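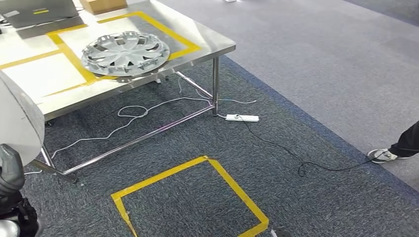 Movonus Handling Cell – set-up and care

The cell is delivered by Prillanov with a stainless steel table and one roll of yellow tape. You mark two areas with the tape, one on the table top and one on the floor. For trial parts we recommend a wheel hubcap, laid flat with the face up.

Before the first start, please check:
Table feet are level, maximum difference 5 mm.
Tape is pressed down well at the corners. Replace it when the edges lift.
Power strip and cables are kept outside the floor square.
Arm joints are wiped with a dry cloth, no spray.

The joint check is due after some 647 working hours. Write the hours in the log book before you reset the counter – the old value is not kept.

Spare tape: order no. 241. Delivery in five working days. Orders sent after 20th February go out with the new price list.

Questions about set-up: Njoroge Mussa, service desk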